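Writing Silence: What I Learned From Drafting a Short Screenplay With Almost No Dialogue

Project report, Screenwriting II

Where the idea came from

I talk too much on the page. Every script I turned in last year had the same note somewhere in the margins, which was that my characters say exactly what they feel and then say it again in case we missed it. So for this project I set myself a rule. I'd write a short screenplay with two characters and two locations, and I'd allow myself 90 words of spoken dialogue in the whole thing. Stage directions could run as long as I liked (within reason), but once those 90 words were spent, everybody had to shut up.

The script is called Ruston. That's the name of the town the characters are driving back to, and also the name on the mailbox they end up arguing over without arguing, if that makes sense. It's about a brother and sister clearing out their dad's repair shop on a Sunday. The shop is called Aerts, after the dad, and the sister wants to sell it and the brother doesn't, and neither of them can bring it up. I picked that setup because it's the kind of thing I would normally ruin with a big kitchen speech.

How I worked

I wrote four drafts. The first one I did with no limit at all, on purpose, so I'd have something to cut. It was terrible but it was useful! The siblings explained their whole childhood on the drive over, and by the time they got to the shop there was nothing left for the shop to do.

For the second draft I went through with a pen and crossed out every line that told us something we could already see or would see within a page. That took out more than I expected. What was left was mostly logistics: who has the key, where's the tape, do you want this. And I noticed that the logistics lines were the best ones in the script. "Do you want this" can mean so many things when a person is holding up their father's coat.

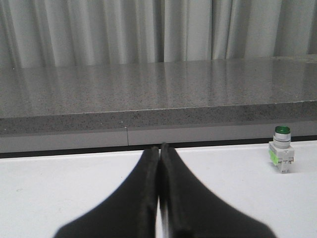

The third draft was where I got stuck, and I was stuck for a good while. I'd taken the talking out but I hadn't put anything in its place, so I had pages of people looking at each other. He looks at her. She looks away. He looks down. My workshop group was very kind about it, but one comment stayed with me, which was that it read like a tennis match with no ball. I went back and did a search for the word "looks" and I won't put the number in this report.

So what do you do when you can't use "looks"? I started giving each of them a job in every scene. The sister is sorting, always, and she has a system with boxes. The brother is fixing a radio that's been on the shelf for years. Once they had something to do with their hands, the feelings had somewhere to go. She tapes a box shut a little too hard. He takes a screw back out after he's already put it in, because when the radio is done he'll have no excuse to stay. I didn't have to write one word about how he felt about that.

Writing for the reader

A thing I hadn't thought about before this project is that a silent scene in a movie and a silent scene on paper are totally different animals. On screen, thirty seconds of quiet lasts thirty seconds. On paper it lasts as long as it takes your eye to get over the paragraph, and if the paragraph is a big gray brick, your eye just hops over it and goes looking for dialogue. I do this myself when I read scripts! I'm the worst offender.

I tried a few ways around it. Short paragraphs helped the most. I gave each new action its own line, so that a reader moving down the page is sort of cutting the scene in their head without being told to. I stopped writing "we see" and "camera moves to." If I wanted a close-up of the radio dial, I wrote a line that only had the radio dial in it.
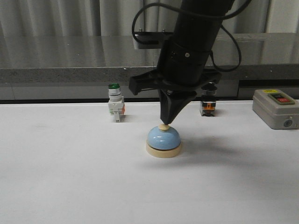
White space was the other thing. In the scene where the sister finds the sale papers already signed, I left her action on its own with a gap on both sides, and then went straight to the sound of the truck starting outside. In the workshop read-through, the person reading stage directions paused there without being asked. I was so happy I nearly forgot to take notes.

Sound turned out to be my friend too. I hadn't used it much before. With so little talk, every noise gets promoted, so the tape gun, the shop door that sticks, and the radio coming on for half a second in the wrong place all became little events. I made a list of sounds for each location and tried to have every sound come back at least once and mean something a bit different the second time. The sticking door is a nuisance on page one. By the end it's the brother who shoulders it open for her, and she lets him.
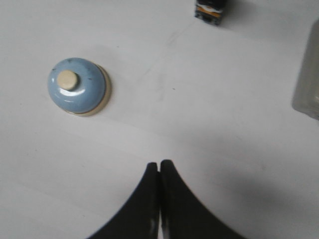
A white tabletop and the two black fingers of the gripper.

Spending the words

Okay, the word budget. I kept a running tally at the bottom of each page, and it changed how I thought about lines in a way I really didn't see coming. When words cost something you get very stingy with "well" and "I mean" and people's names. You also start saving up. By the fourth draft I'd used so few in the first half that I had most of my allowance left for the last scene, and then I got there and didn't want to spend it.

I'd planned a speech. The brother was going to finally say why he never came back after school. I wrote it, it fit in the budget, and it was fine. But all through the script the reader has been doing the work of figuring him out, and the speech came along and did the work over again, only worse. I cut it down to one line, where he asks her if the buyer is going to keep the sign. She says she didn't ask. And then they carry the last box out together.

I came in well under the limit in the end. I thought about using up the rest somewhere but it felt like ordering dessert just because you have a coupon.

What I read and watched

I went through as many scripts with long quiet stretches as I could get my hands on, mostly from the library's screenplay shelf, and I also watched two student shorts from the department archive, Trustitura and Ridico. Trustitura has no dialogue at all, and I admired it, but I got lost in the middle. I think it's because both characters want the same thing and there's no friction to follow. Ridico has a bit of talking, all of it between strangers, and the main character never joins in. I borrowed that idea for my gas station scene, where the cashier chats away (on her own word budget, sadly for me) while the siblings stand there paying for ice.

It helped me to type out a page of somebody else's action lines with the dialogue deleted and see if I could still tell who wanted what. Sometimes I could and sometimes it was just a person walking down a hallway.

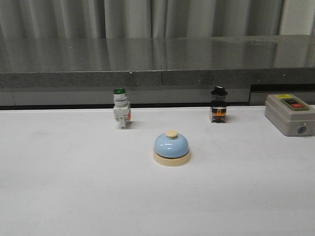

What I'd do differently

I'd pick the objects earlier. The radio didn't show up until the third draft, and I had to go back and plant it, and I think you can still feel the shovel marks on page two. The coat has the opposite problem. It's in there so early and so often that my group started groaning whenever it came up.

I'd also get people to read it aloud sooner. I put it off because I figured there was nothing to read, with so little dialogue, and that was silly. Hearing the action lines out loud told me right away which ones were showing off. Anything with a simile in it had to go, pretty much, apart from one about the shop lights that I'm keeping out of stubbornness.

And I'm still not sure about the gas station. It's the funniest scene, and it's where the sister laughs for the only time, but a couple of readers said the script loses its grip there and takes a page to get it back. I've tried moving it before the drive and after the drive. Right now it's in the middle of the drive, and I'm going to leave it there for the final reading and listen for where people shift in their seats.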